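Stadby Community Workspace
Progress report to the Chowdhury Fund, second half of the grant year

Summary

The grant pays for opening hours, basic upkeep and the small materials budget at our building on Edetow Road. We are on schedule with most of what we set out in the application. The roof repair is finished and the evening sessions are running. The accessible restroom is behind and will carry over into the next period.

Opening hours

We now open four evenings a week, up from two at the start of the grant. The extra evenings began in September and the sewing and furniture repair groups moved into them first. Daytime use has stayed level. The late slot, after 8 p.m., is quiet and we may close it over the winter and put those hours into the afternoon.

Members asked for a booking sheet for the large cutting table, which was causing friction. It hangs by the front door and has mostly settled the matter. We tried an online version in October, but people kept writing on the paper one, so we dropped it.

Building

The roof over the back rooms was patched and resealed by Londar, who also replaced a length of gutter on the yard side. The work came in $2000 under the estimate — the decking was in better shape than expected. With your agreement we would like to move that money to the restroom.

The restroom is the main delay. The first drawings put the door on a wall that turned out to carry the stairs, and they had to be redone. The revised set is with the town. We expect a permit in about six weeks and have asked the plumber to hold time for us after that.

The heating was serviced and two radiators were moved away from the benches. The front room is still cold in the mornings. We have priced secondary glazing for the street windows and will send the figures separately.

Materials and tools

Spending on materials is slightly below plan. The largest items were thread, sandpaper, wood glue and replacement blades. We bought 20 folding chairs secondhand, and they are used for both classes and meetings. The old band saw has been retired and we don't plan to replace it this year.

Fees

Member fees are unchanged. The reduced rate is being used more than we budgeted for, and room rental has covered the gap so far. We will review both before the spring and report any change to you first.

Next period

Start the restroom once the permit is in. Decide on the late evening slot. Get a second quote for the glazing. Repaint the hallway, which was left out of this period to keep the stairs clear during the roof work.

Photos
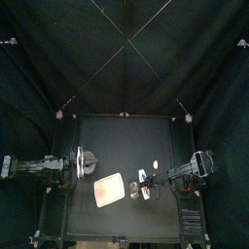
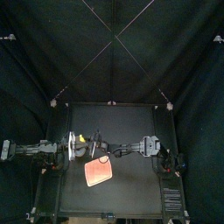
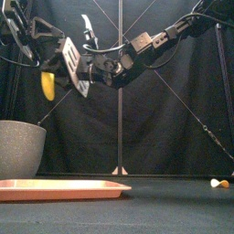
Stadby, November. First two photos: black fabric enclosure with crossed cords. Third photo: robot arm and gripper.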